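Charge properly for the pattern, and stop apologising for it

I have been selling crochet and knitting patterns for long enough to have seen the same argument come around every January. Somebody posts a screenshot of a hat pattern priced at what you would pay for a sandwich, and the comments fill up with people who say a pattern is only a few pages of instructions and ought to be free. Then the designer turns up and says sorry, and by the evening there is a discount code.

I think the designer should leave the price where it is.

My last garment pattern was the Walta cardigan. It comes in seven sizes, and I kept a log of my hours on it from the first swatch to the day it went on sale. The total was 384. Knitting the sample was the smaller part. The grading took longer, and so did rewriting the yoke after two of my testers ended up with armholes they couldn't lift their arms in. I paid a technical editor. I paid for yarn, and for postage when one tester ran short. In its first year the pattern sold 409 copies. Anyone can do that sum, and it does not come out at a wage.

I don't expect sympathy for this. I chose the work and I like it. But when people say the price is unfair, they are usually comparing it with a free pattern, and a free pattern has been paid for by somebody. Often a yarn company has paid, and that's a fair arrangement if the designer got a proper fee. Sometimes it is advertising. Quite often the designer has covered it herself, out of the grocery money, in the hope that it will lead somewhere.

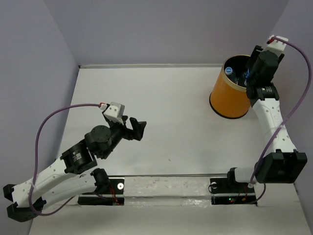 White tabletop with two robot arms along the near edge.

The other thing I hear is that cheap patterns sell more, so it evens out. It hasn't for me. I put the Sullis mitts out at a low price on purpose, to test it. They sold 617 copies, my best number so far, and they also brought in more email than everything else I have made put together. A good share of it was from people who had not read past the first page. I answered all of it, as I do, and by the end I would have been better off with a third of the sales at double the price.

Bouchra Abdel Rahman, who designs colourwork socks and has been at it longer than I have, put her prices up by half two years ago. She lost some customers and kept most of them. What she told me is that the ones who stayed were more likely to finish the sock. I can't prove that is general, but it matches what I see. People take more care with a thing they have paid a fair amount for.

There is a real objection, and I don't want to skip it. Plenty of knitters have very little money, and knitting has always been a craft where patterns were passed from hand to hand. I learned from a photocopied booklet with somebody else's pencil marks all through it. I would not like to see new knitters priced out. So I keep two patterns free, a plain scarf called Climden and a baby hat called Wan, and I keep them properly edited. I also send a pattern to anyone who writes and says they can't afford it, and I don't ask for details. That costs me very little.

What I won't do any more is set the price of a fully graded cardigan as though every buyer were in that position. Most of mine are not. Many of them are knitting with hand-dyed merino, and the pattern is the cheapest item in the bag.

If you are starting out, keep a log of your hours on the next design, including the dull ones spent on charts and layout. Look at what the editor charges. Pick a number that would let you do it again next year, put it on the listing, and leave the comments alone for a few days.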